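Home | Syllabus | Notes | Labs | Past projects | Contact
12 min read

Week 5 notes: What the policy sees, and when it sees it

OK, so last time we got as far as replaying a recorded trajectory, and a few of you asked why I wouldn't let you stop there. Replay works great right up until the cloth is in a different spot. These notes cover closing the loop: observation in, action out, repeat. I've cleaned them up a little since the lecture and put back a part I skipped when we ran out of time.

We're still on the cloth task, and still on the two-arm bench. Keep the bench in mind as you read, since most of the bugs I'm going to talk about are bugs about which arm, which camera and which moment.

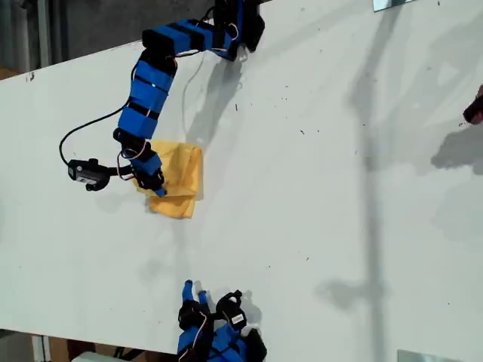

Robot Software Group, Kistdale Technical Institute – Intro to Manipulation Software

1. Names first

I know, I know, naming is boring. But look at what you've got with two arms built in the same style: two lists of joints that look alike, two grippers, two sets of limits. If your code calls them arm0 and arm1, sooner or later you will send a command to the wrong one (I did it in May, in front of visitors, and it was not my best afternoon). Call them by role. In the Skomthorpe code base, which is what you'll be editing, every message carries an arm name and a joint name, and the driver throws out anything that doesn't match. Please don't turn that check off to "get things moving."

Same for frames. A pose without a frame name is just some numbers. Write cloth_in_base or cloth_in_wrist, never plain cloth_pose. It makes the long lines longer and I don't care.

2. The loop

In its simplest form the loop goes like this:

read joint positions
grab the newest wrist image
build the observation
ask the policy for an action
clip the action to the limits
send it
wait for the next tick

Everybody's first version is fine except for "newest." The camera and the joints don't tick together, so if you just take whatever is in the buffer, you're pairing a fresh joint reading with an old picture. When the arm is sitting still you'd never notice. Once it's moving, the policy thinks the cloth is somewhere it isn't, and the gripper comes down beside it.

The fix is to stamp everything when it's captured (not when it reaches your code!) and match on those stamps. If the closest image is too old, skip the tick and hold position. Gobnait Carroll wrote the matching helper and it's short enough to read over a coffee, so do that before lab.

3. Perception: color is a trap, but a useful one

The cloth is yellow and the table is white, so your first detector can be a color threshold, and it'll be a pretty good one. Use hue, and leave brightness mostly alone. The reason is shadows. The arm throws its own shadow on the table, the shadow moves when the arm moves, and a brightness threshold will happily report it as an object. I've had a student spend a whole lab chasing a "second cloth" that followed the gripper wherever it went.

Blue tape on the fingers gives you another easy thing to segment. That's handy for checking calibration: predict where the fingertips should land in the wrist view from the joint angles, then compare with where the blue and the pads really show up. If those disagree, go fix the hand-eye transform before you touch anything else.

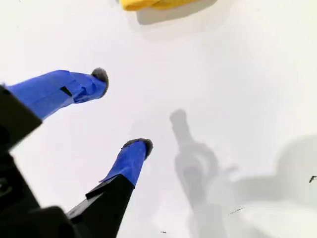 Fig. 2. Wrist view with both fingertips and a bit of yellow at the top edge.

Now think about what your detector ought to return for a view like Fig. 2. There's a strip of yellow and that's all. A centroid of that strip is a real number, it'll come out of the function without any complaint, and it's a bad estimate of where the object is. So return three states: seen, partly seen, not seen. Partly seen means the blob touches the image border. The planner can use it as a direction to move in, but it must not use it as a grasp target. Mutua Nzioka's group added this last year after a run of grasps on nothing but table – their write-up is in the Buckley folder and I'd like you to read the first two pages.

4. Logging

Log the observation the policy got, the raw action, and the clipped action. All of them, every tick. The episode we went through in class has 2676 ticks, and the trouble starts at tick 331, where the raw action and the clipped one come apart and never really get back together. If you'd only logged what was sent, you'd be staring at a perfectly smooth curve and wondering why the arm is lazy.

The Jelteck viewer will plot both on the same axis. Turn on "show gaps" too, so skipped ticks don't get drawn over with a straight line.

For lab

Bring your detector with the three states in it, and run it on the saved episode before you run it live. Part 2 is the timestamp matching. Start with one arm, with the other one parked and its driver stopped – same rule as before. Reports are due June 22, 2021, by the end of lab, and plots need axis labels this time, please!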